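Collecting Hand Demonstrations for Table Tidying: Project Report

Reading time: 4 minutes

1. Background

Our group worked on the data side of the Tretmont project during the second half of the spring term. Tretmont is a learning system meant to tidy small items on a table: put packets into a box, fold or move a cloth, gather loose pieces into one place. Another group trained the model. We were asked to supply examples of people doing these jobs by hand, recorded from above the worker's own hands, together with short written labels.

The target was 200 usable recordings by the end of May. A usable recording had to show both hands for most of its length, contain one complete task, and have labels that two of us agreed on.

2. Method

We began with a list of 20 tasks. Most of them came from the Tretmont group, and we added a few with soft or shiny packaging after they told us the first model did badly on it. Each task was written as one line, such as "put the snack packs in the box" or "move the pouch to the other side of the table". The person recording read the line, did the task at normal speed and then took their hands off the table. We did not give any further instruction on how to grip things.

Before each recording the objects were moved. At first we did this by choosing places ourselves, but when we looked back over the first week the box was nearly always in the same spot. After that we used a printed sheet of starting positions and drew one at random. Bits and pieces that had nothing to do with the task were left on the table on purpose, as the system has to cope with clutter.

Sleeves had to be rolled up or short. Loose cuffs hid the fingers in our trial recordings and made the contact labels guesswork.

Packets in a clear box were the hardest group to record and label. Both hands are often busy with different things, one at the box and one on a pouch lying beside it, and the walls of the box are hard to see against a white cloth.

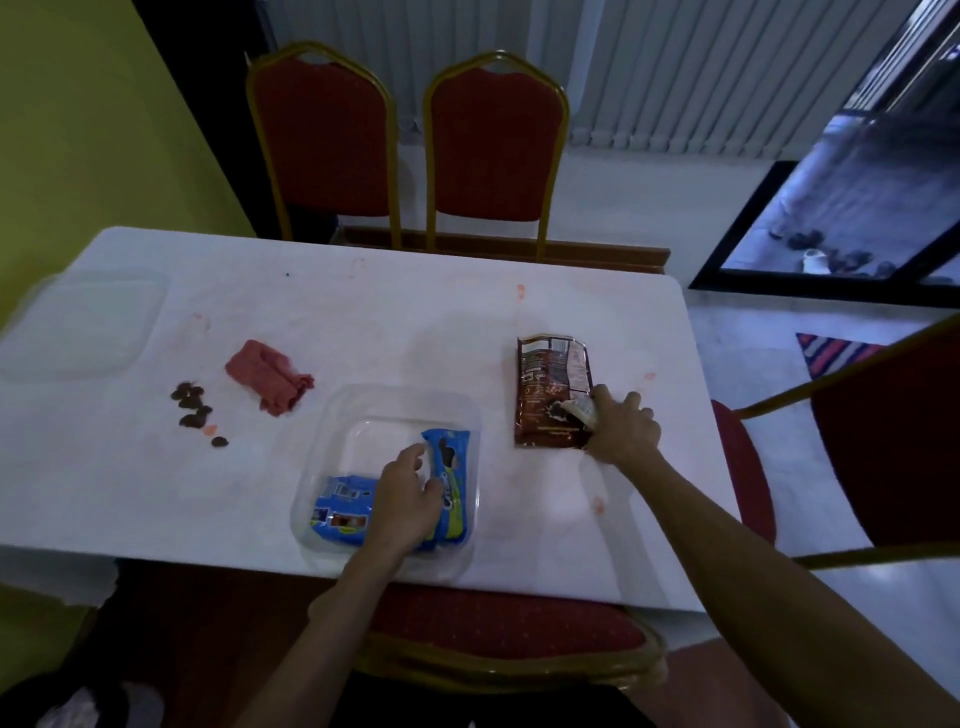

Mathew thought we should have labelled the two hands separately from the start, and said that a single label for both would teach the model that they always work on the same object. We had been using one label per step, for instance "holding packet". After some discussion we changed to a left label and a right label for every step, and went back over the recordings already done. This took most of a week and was not in our plan.

3. Labelling

Labels were made in Trandivow, a tool written by last year's students. It shows the recording with a bar underneath, and the person labelling marks where each step starts and stops. The steps we used were reach, touch, hold, press, move, release and rest. "Press" was added late. Before that, a flat hand on a pouch was marked as "touch" by some of us and "hold" by others.

Each recording was labelled by 2 people working apart. Where they disagreed on the name of a step, a third person decided. Where they disagreed only on the timing, we took the midpoint. By the end we had 3373 labelled steps, counting left and right separately.

Trandivow saves only when a file is closed. We lost one Friday afternoon of labels by leaving it open overnight on a machine that restarted. After that we closed and reopened each file halfway through.

4. Results

We reached the target, with a handful of recordings over that we kept aside for testing. Tasks with stiff boxes and single items were quick to collect. Tasks with pouches and cloth needed about three tries for each one kept, mainly through hands blocking the view or the person leaning too far forward.

Agreement between labellers was good on reach and release. It was poor on the change from touch to hold, where the fingers close slowly and there is no clear moment to mark. Clear plastic remained a problem. In several recordings neither labeller could tell whether a finger was on the packet or on the rim of the box, and we marked these "unsure" so that the training group could leave them out.

5. What we would change

Separate labels for each hand should be in the first version of any label sheet. The starting position sheet should also be in use from the first day.

We would also use more than one colour of tablecloth. All our recordings with the clear box have a pale background, and the Bormont group, who tested an early model on a dark bench, reported that it often failed to find the box. We had no time left to record a second set.

The recordings, labels and position sheets are in the shared project folder. The "unsure" steps are listed in a separate file with the reason given for each.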